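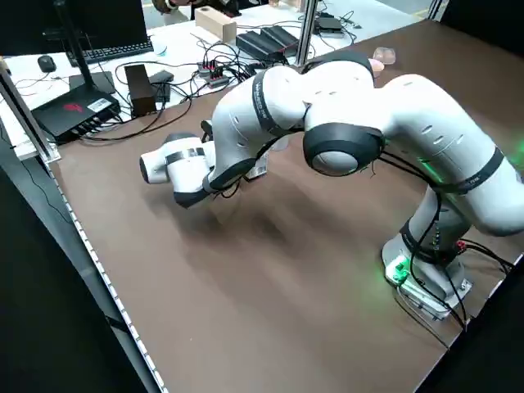
Schutzstopp am Greifplatz: Ursache lag in der Kabelführung

Zuletzt aktualisiert: Juli, 14:20 Uhr

Redaktion Technik, Ovari

Am Greifplatz im Labor Wurnwood ist der Arm im Juli mehrfach ohne erkennbaren Kontakt in den Schutzstopp gegangen. Die Steuerung meldete jeweils den Code 2292 (Momentenabweichung Handgelenk). Personen wurden nicht verletzt, am Arm selbst entstand kein Schaden. Ein Ei ging zu Bruch, als der Greifer beim Wiederanlauf aus falscher Höhe zufuhr.

Die Leitungen zum Handgelenk sind außen am Arm geführt und laufen in einer Schlaufe um den Ellbogen zurück zum Sockel. Bei weit gestrecktem Arm und gleichzeitiger Drehung des Handgelenks war diese Schlaufe zu kurz. Die Leitung zog am Bund, die Momentenschätzung wertete den Zug als äußere Kraft, der Antrieb schaltete ab. Die Reaktion der Steuerung war damit korrekt – die Lastannahme in der Konfiguration war es nicht. Sie berücksichtigte nur die Masse des Greifers, jedoch keine Zugkräfte aus der Leitung.

In den Protokollen ließ sich der Fehler auf Zyklus 1515 zurückverfolgen. Ab dort steigt das Moment an der Handachse in jeder Streckbewegung über den üblichen Verlauf. Ausgelöst wurde der Stopp erst später, weil die Schwelle zuvor für Versuche mit schwereren Objekten angehoben und danach nicht zurückgesetzt worden war. Dieser zweite Punkt wiegt aus Sicht der Arbeitssicherheit schwerer als der erste.

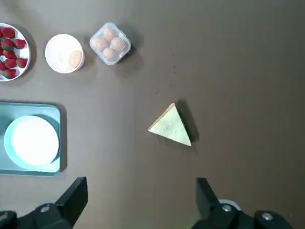
AUFGABE UND MASSNAHMEN

Die Lebensmittelreihe im Projekt Ultivum umfasst Objekte mit sehr unterschiedlicher Nachgiebigkeit: Erdbeeren auf einem Teller, Eier in einem durchsichtigen Behälter und einzeln in einer Schale, dazu eine dreieckige Scheibe. Für solche Teile ist eine zu hoch gesetzte Kraftschwelle unbrauchbar. Der Wiederanlauf aus dem Schutzstopp erfolgte bisher von der letzten Sollposition aus. Hatte sich der Arm beim Abschalten leicht gesenkt, stimmte die Höhe über dem Tisch nicht mehr.

Seit der Umstellung gilt Folgendes:

– Leitungsschlaufe am Ellbogen um 200 mm verlängert, Zugentlastung am Handgelenk versetzt.
– Schwelle für die Momentenabweichung auf Stufe 4 zurückgesetzt und gegen Änderung im laufenden Programm gesperrt.
– Nach jedem Schutzstopp zuerst senkrecht freifahren, dann Referenzhöhe neu anfahren. Quittieren allein genügt nicht mehr.
– Kein Eingriff in den Arbeitsraum, solange der Arm unter Spannung steht. Das gilt auch für das Nachlegen von Objekten.

Der Zulieferer Slanina hat eine geänderte Halterung für die Leitung zugesagt. Bis sie eingebaut ist, wird die Schlaufe vor jeder Schicht von Hand geprüft, und zwar in gestreckter Stellung. Weitere Meldungen mit Code 2292 bitte mit Zyklusnummer und Protokollauszug an die Technik geben – auch dann, wenn der Arm nach dem Quittieren normal weiterläuft.

Weitere Meldungen

Ovari: Neue Freigaberegeln für geänderte Kraftschwellen
Ultivum: Stand der Greifversuche mit Lebensmitteln
Wurnwood: Prüfplan für Not-Halt-Taster überarbeitet
Slanina: Liefertermine für Leitungshalter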